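Plastic Cups Belong Within Reach
Opinion, by Dima Salameh

Every kitchen I have lived in had a good cabinet at eye level, and the good cabinet was always full of glasses that came out twice a year. The plastic cups, which came out 11 times a day, were stacked behind the flour.

I think that is backwards. The things used most should sit in the open, on a tray, and the tray should have a fixed place. When we moved in June I put this into practice. The stemware went into a box on top of the fridge and I have not missed it.

A tray does two jobs. It keeps small cups together, and it can be carried to the sink in one trip. I like a plain one with rounded corners – easier to wipe, and crumbs don't lodge in it. Mugs are heavier and can hang.

Plastic cups and a cream-colored tray:
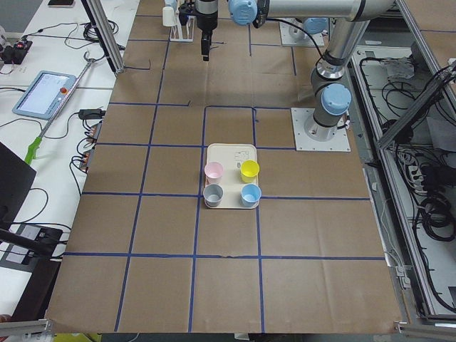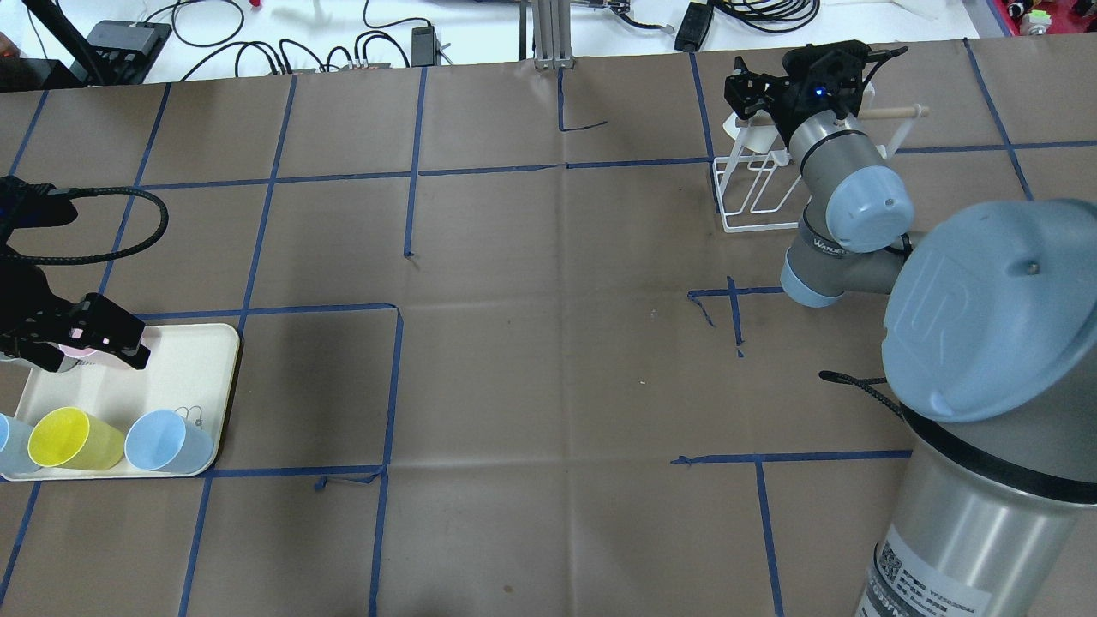
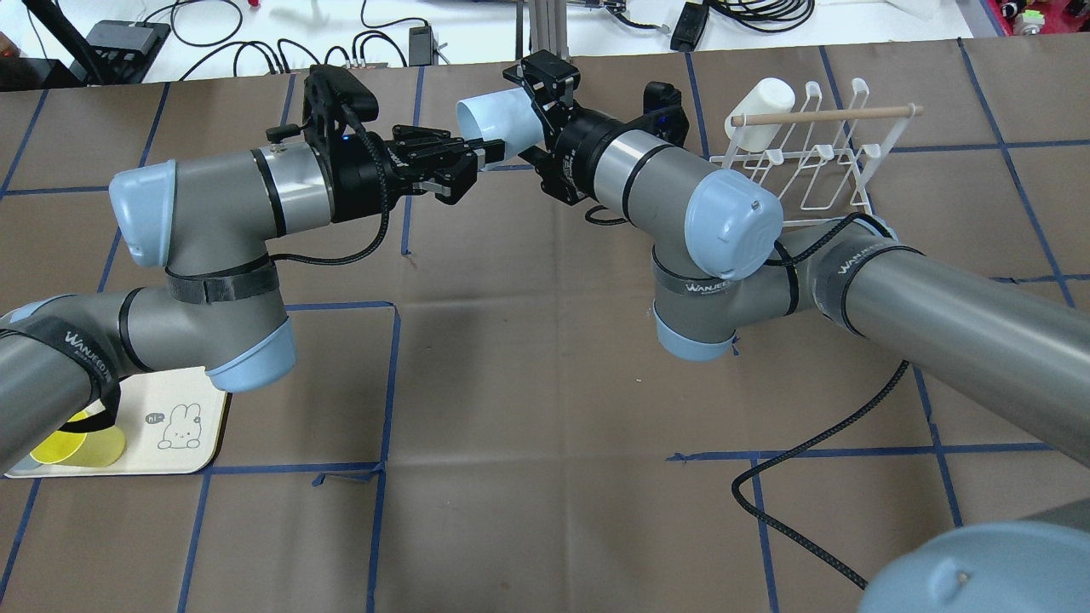

People object that open storage gathers dust. It does, on things that stand still. A cup that gets used before lunch has no time to get dusty. The other objection is looks, and I have less patience for that one. My sister paid 142 dollars for a Proner cabinet insert to hide cups her kids now can't reach, so she gets up and fetches them herself.

Mixed colors help too. Give each child a color and the arguing over whose cup is whose mostly stops – ours still fight over yellow.

I would keep the doors for the things I rarely touch. The fondue set can have the whole cabinet.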